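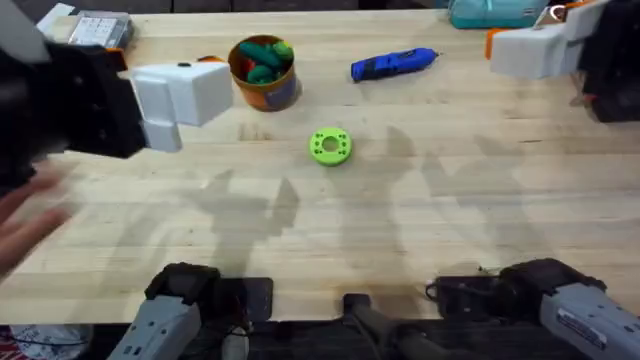

Butcher block, and wood tops generally – what I do, what I quit doing

Typing this between loads of laundry so forgive the order. People keep asking about oil and the answer keeps getting longer so here's all of it.

Daily

Crumbs off first. Dry brush, bench scraper, edge of an old gift card, whatever. Then damp cloth, drop of dish soap, wipe with the grain. Second cloth, plain water. Third cloth, dry. Yes three cloths. They can be the same three all day.

Don't leave puddles. Don't leave the wet sponge sitting on it. Don't leave a wet can of anything on it, ever, unless you want a black ring (see rings).

No dishwasher for boards. No soaking either. My sister soaked one overnight in May and it came out shaped like a potato chip.

Oil

Mineral oil, food grade. Drugstore kind is fine, look in the laxative aisle, same stuff and usually cheaper than the bottle with a picture of a cutting board on it. A 500 ml bottle does my counter and all the boards with plenty left over.

Not olive oil. Not vegetable oil. They go sticky, then they go rancid, then your counter smells like an old french fry and you'll be sanding.

How:
Clean top, bone dry. Overnight dry if you washed it properly.
Warm the bottle in a bowl of hot tap water, ten minutes. Goes on thinner.
Pour a puddle, push it around with a rag. More than you think. 
Edges and end grain get a second helping, they drink it.
Leave it till morning.
Wipe off whatever's still sitting there.

New top – once a day for a week, once a week for a month, then once a month forever. Old top, do it when water stops beading. Flick a few drops on. If they sit up, fine. If they sink in and leave a dark spot, oil.

Underside too if you can reach it. One oiled face and one dry face is how tops cup. I skipped it on the first one and had to plane it.

Board cream

Beeswax and mineral oil, one part wax to four parts oil by weight. Melt the wax in a jar standing in a pan of simmering water, low heat, never straight on the burner. Stir in the oil. Pour in tins. Sets up like shoe polish.

Rub on after the oil, wait an hour, buff. Smells nice. Makes the top a bit slick for the first day so watch your bowls.

I tried the Plaver cream, it's good, it's also three times what mine costs. Buy it as a gift. Nenine one I didn't get on with, too hard in winter, had to dig it out with a spoon.

Rags – READ THIS ONE

Mineral oil rags are no big deal, wash them. Linseed and tung and anything labelled "danish" are a different animal. Those rags heat up by themselves as they dry and they can catch fire, in a pile, in a trash can, with nobody home. Lay them out flat outside, one layer, on concrete or over a fence, till they're stiff. Or in a metal can full of water with a lid on. Then check what your town wants done with them. Don't ball them up. Don't toss them in the corner to deal with tomorrow.

Rings and stains

White ring = moisture in the finish, not in the wood. Only happens if the top has varnish or laquer on it. Hair dryer on low, keep it moving. Often it's gone in a few minutes. If not, dab of plain mayonnaise, leave an hour, wipe. Sounds dumb. Worked on my mother's sideboard.

Black ring = iron plus water plus tannin. Oak and walnut worst, maple not so bad. Lemon juice and salt first. If that does nothing, oxalic acid, sold as wood bleach. Gloves, glasses, window open, keep it away from kids and pets, follow the package. Rinse a lot afterward. And do the whole board, not just the spot, or you'll have a pale spot where you used to have a dark one.

Beet, berry, turmeric – salt and half a lemon, scrub, leave five minutes, rinse. Turmeric mostly fades on its own near a sunny window. Give it a week before you do anything drastic.

Red wine, get to it fast. Baking soda paste. Don't rub, just pat.

Grease – cornstarch on it overnight, brush off, repeat.

Ink from the kids' markers. Rubbing alcohol on a cotton swab, tiny bit, then re-oil because the alcohol strips it. Test someplace hidden if there's a varnish, alcohol can eat some finishes.

Smells

Onion, garlic, fish. Coarse salt, lemon, scrub, rinse, dry standing on edge. White vinegar straight works too but don't mix it with bleach cleaner, that makes a nasty gas. I keep one small board for onions only and marked the end with a wood burner. Solved most of it.

Dents and scratches

Dent first. If the fibers are only squashed they'll come back up. Few drops of water in the dent, let it soak, damp cotton cloth over, tip of a hot iron on the cloth for a few seconds. Lift, look, again. Three or four goes. Only on bare or oiled wood, a varnish will cloud on you.

If the fibers are cut, steam won't help. Sand or live with it. I live with most of mine.

Scratch on an oiled top – rub with a walnut half, then oil. It doesn't repair anything, it just hides.

Sanding

Once a year maybe. Less if you're not chopping right on it.

Empty the top. Tape plastic over the doorway. I didn't and found dust in the cereal.
Start at 80 only if it's really chewed up. Otherwise 120.
Then 180. Then 220. Stop there, finer than that and the oil doesn't go in as well.
With the grain, always, by hand for the last pass.
Between grits vacuum and wipe, one stray bit of 80 will leave scratches you'll see forever.
Before the last pass wipe with a damp cloth and let it dry. Raises the fuzz. Sand the fuzz off. Now it won't go fuzzy the first time somebody spills.

Pencil trick – scribble all over the top lightly before each grit, sand till the pencil's gone. Then you know you haven't missed a patch. Got that off Benedek Simon who refinished our stair treads, and it's saved me hours.

Dust mask. Maple dust is not good for you and walnut's worse.

Glue joints

If a seam opens up in winter, leave it alone till spring. Heat's on, air's dry, wood shrinks. Most close up again by themselves. Fill it in January and it has nowhere to go in July.

Still open in summer? Clean it out with a thin knife, work wood glue in with a strip of paper, clamp, wipe the squeeze-out with a damp rag right away. Dried glue under oil shows up as a pale blotch. Clamp snug, not gorilla tight, or you squeeze it all out.

Long tops need to move. Slotted holes for the screws, washers, not cranked down. My counter is 152 inches counting the return and it changes width noticeably between seasons, you can feel it at the wall. Leave a gap at the back and cover it with trim. Don't caulk it solid.

Around the sink

Weakest spot in any wood counter. Oil isn't enough there. I did the cutout edge with several thin coats of waterproof varnish before the sink went in, all the raw end grain, inside the faucet holes too. Graciela Jara talked me into that and she was right, the neighbors' went black in a year and mine hasn't.

Keep a folded towel behind the faucet if you've got a drippy one. Fix the drippy one.

Heat

Trivets. No exceptions for "just a second". Dutch oven straight off the stove leaves a scorch and a scorch is a sanding job. Slow cookers too, the feet get warmer than you'd guess. Toaster – crumb tray, empty it, and pull the thing out from the wall.

Workbench version

Same wood, less fussing. The shop one gets paste wax and nothing else, so glue drips pop off with a scraper. Make sure it's wax without silicone in it or your next finish will fisheye. Screw heads and metal filings swept up same day or they'll stain when it gets humid. Scrap of hardboard on top for anything messy – painting, epoxy, bike chains.

Don't use the shop scraper in the kitchen. Buy two. They're cheap.

What's in the drawer

Mineral oil, tin of cream, two old t-shirts cut up, coarse salt, bench scraper, one sheet each of 120, 180, 220, roll of painters tape, cotton swabs. Everything else lives in the garage.

Questions I get

Can I use coconut oil? The fractionated kind, ok I guess. The regular jar, no.

Is it too late for mine, it's gray and dry? Probly not. Sand, oil, oil, oil. Gray is only the surface most of the time. If it's soft when you push a screwdriver in it, thats rot and a different conversation.

How long before I can put food on it? Mineral oil, once it's wiped off. Anything with a dryer or solvent, read the can and wait the full cure time, not the "dry to touch" time.

Dryer just buzzed. Drawer runners next time, and the squeaky hinge thing, I've had three emails about the hinge thing.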